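**Anybody switched their seasonal crew's hours over to Traker yet?**

**orchardgate_ben**

Evening all. We're up to 30 people on the payroll once thinning starts in May, and I've been doing the hours the way my father did them, which is a clipboard on a nail in the packing shed and me at the kitchen table until midnight trying to read everybody's handwriting. My wife has put her foot down. The co-op over in Virville is offering members a deal on Traker, where the crew clocks in on a phone and you get the week's hours ready for payroll, and I'd love to hear from folks who have lived with it for a season before I sign anything.

My main worry is the paperwork side. We got a letter asking to see our hiring forms two years back, and while everything was in order in the end, I lost most of a week digging through file boxes and I'd rather not do that again.

**marlow_pears**

Hi Ben, good to see you back on here, I was wondering how you came through that frost! We've had it for 2 seasons. The clocking in is great and the crew took to it faster than I did (my nephew had to show me how to fix a missed lunch break, three times). Piece rate is where it gets fussy. If you pay by the bin and somebody moves from one block to another halfway through the morning, you have to enter it by hand, and in a busy week I was doing that a lot.

On the forms, it'll store scans for you, but I still keep the originals in a binder by the door with a tab for each person. I sleep better.

**hillside_dot**

I'm going to be the grump and disagree a little, with love. We tried it at our place outside Astport and gave it up before harvest. There's no signal in our lower blocks, so half the crew would show up as clocked in at lunchtime when they'd been out there since 6 a.m., and I had some very understandable upset about short checks. I made it all good, but trust is a hard thing to win back in the middle of a season, and those folks have been coming to us for years.

We went back to paper cards, one per person, signed at the end of the day by them and by the crew lead. Slow, yes. But if somebody comes asking, I can put my hand on it.

**marlow_pears**

Dot, did you have the offline setting on? It's off when you first install it, which I think is silly, but once it's on the phone holds the time and sends it up later. We have a dead spot down by the creek and haven't had that trouble.
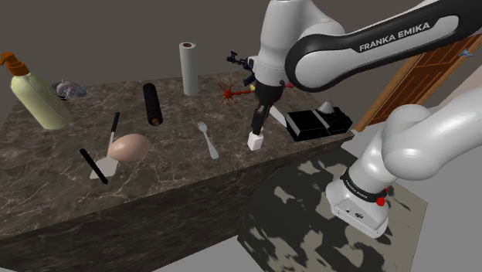 *Franka arm over the countertop, simulated*

**hillside_dot**

Well, I did not know about that and I'm a bit cross that the fellow who set us up didn't mention it! I'd still want paper alongside, though. A phone goes in the irrigation ditch and then where are you.

**Benoît Arnaud**

Hello everyone, I do the books for Boyer and a couple of smaller vegetable growers, so I see this from the other end. We had 200 people through last year and I could not go back to cards, my eyes wouldn't stand it. But Dot has a point about signatures. What we do is print each person's week, have them look it over and sign, and keep the sheet with their file. It takes the crew leads a little while on payday and it has saved a great many arguments.

Ben, one thing to ask the co-op: who holds your records if you drop the service? Get that in writing. I'd also have your own attorney look over how long you need to keep everything, and please don't go by what any of us says on here, me included.

**orchardgate_ben**

Thank you all, this is more useful than the two phone calls I had with the salesman. I'm leaning toward trying it on the thinning crew with the offline setting on and Benoît's signed sheets, and leaving the clipboard on its nail for now. Dot, would you mind if I borrowed the layout of your cards in case it all goes sideways?

**hillside_dot**

Of course, honey. Send me a message with your email and I'll scan one tonight after supper.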